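Trisura glaze notebook, March

Kiln off at 7:40 this morning, lid cracked an hour later, and I burned my thumb on the peephole plug (again!). Batch 153 is the tin white that Lorna Enriquez wanted for the dinner plates, and I'm pretty happy with it. Nice and fat on the rims, no crawling, a little pinholing on the two plates Barrett dipped while he was on the phone.

Batch 154 was the satin black and I have mixed feelings. It came out closer to charcoal, very soft to the touch, but a butter knife leaves gray marks all over it. I rubbed one off with the paste cleanser and it took forever. Noemi says Jacobs will still want it for the serving pieces, so I'm keeping the recipe and dropping the matting agent a bit next round.

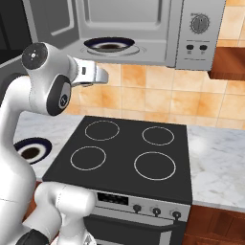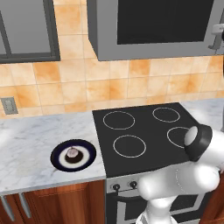
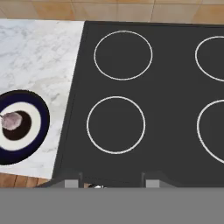 Dark matte cooktop in the last two, and that's the kind of black I'm after, maybe a hair warmer.

To do before the next firing

Weigh out 619 grams of the new black base, sieve it twice, let it sit overnight.
Remix the white with less water. Amos thinks it's too thin and he's probably right.
Knife test on every tile, front and back, and write the results ON the tile this time.
Call Mutero about the frit, we're down to 2 bags.
Ask Čestmír whether shelf 393 is the warped one or if I've mixed up the numbers, the pencil has burned off.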